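Search this guide
Enter keyword
Reading time: 2 min

Section 4. Setting up the Lokesel household water softener

4.1 Before connecting the unit

Place the softener on a level floor that can bear the weight of a full salt tank. Leave clearance above the lid for refilling. The power outlet must stay live at all times and must not be controlled by a wall switch.

CAUTION: Do not install the unit where the temperature can fall below freezing. Ice in the control valve will crack the body, and this damage is outside the warranty.

4.2 Connecting the bypass valve

1. Close the main water supply and open the lowest faucet in the house until the flow stops.
2. Push the Malletti bypass valve onto the two ports of the control head until both clips seat.
3. Connect the supply pipe to the port marked IN and the house pipe to the port marked OUT.
4. Turn both bypass handles to BYPASS.
5. Open the main supply slowly and check each joint for leaks.

Note: If the pipes enter from the opposite side, use the crossover kit (part 759). Do not turn the control head around to suit the pipes.

4.3 Connecting the drain line

1. Attach the drain hose to the barbed fitting and tighten the clamp.
2. Run the hose to a floor drain or standpipe, without kinks.
3. Secure the open end at least 2 inches above the rim of the drain – never inside it.

The overflow hose from the salt tank is a separate line. It drains by gravity and must slope down along its full length. Do not join it to the drain hose.

4.4 Adding salt and setting hardness

1. Pour 2 gallons of water into the salt tank. This is required on first fill only.
2. Add pellet salt to the line marked on the inner wall. Rock salt is not suitable.
3. Plug in the power supply and set the time of day.
4. Press SET until HARDNESS shows, then enter the value from your water test.
5. Turn both bypass handles to SERVICE.
6. Hold REGEN until the motor starts. The first cycle takes 60 minutes.

Error code 154 means that the valve motor did not reach its home position. Unplug the unit, wait for the display to clear, and plug it in again. If the code returns, contact Lokesel service.

Lokesel Water Products – Contact – Copyright – Back to top
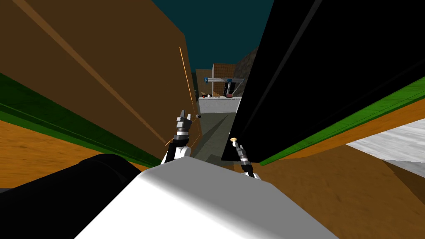

Can the household use water while the softener is regenerating?

Water is still available during the cycle, but it is hard water that has passed around the resin. Avoid running hot water or laundry until the display returns to the time of day.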